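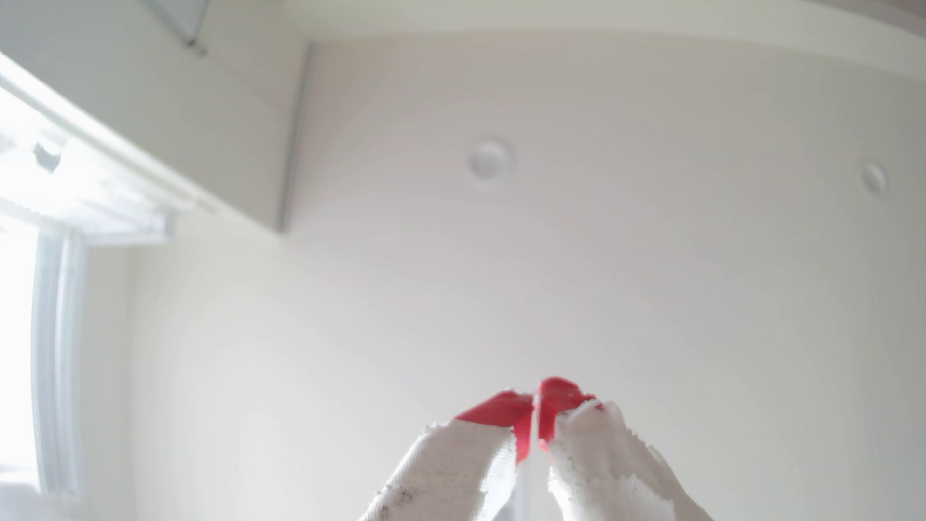

Slide 1: Two fabric-covered fingers with red tips

Motion handling on budget LCD sets: speaker notes
Pravesh Ngubane, Stendesis

Slide 2. Scope. Two sets, the Kabbaj 837 and the Proltix step-up model. Both have 60 Hz panels. Audio is not covered. Assume the audience knows what a frame rate is, but define response time.

Slide 3. Sources of blur. Slow pixel transitions leave a trail behind moving edges. Sample-and-hold adds a second blur, caused by the eye tracking an object while the picture stays still between refreshes. A faster panel reduces the first and does nothing for the second. Pause for questions.

Slide 4. Test method. Scrolling text and a panning grey ramp, both sets in the standard picture mode, dynamic contrast off. Warm-up of 35 minutes before any reading. Overscan disabled on the HDMI input. Mention that the Kabbaj turns overscan back on after a change of source.

Slide 5. Results. The Proltix is cleaner on dark-to-mid grey steps. On light greys there is little between them. Overdrive at level 4 gives bright halos on both; leave it on the default.

Slide 6. Interpolation. Smooths slow pans. Breaks up around fast objects crossing fine patterns, such as railings. Adds input lag, so switch it off for games.

Slide 7. Settings handout. Copies at the Zodstead desk. The backlight value on the second page is for a dim room and should be raised for daytime viewing. Take questions on cables after the break.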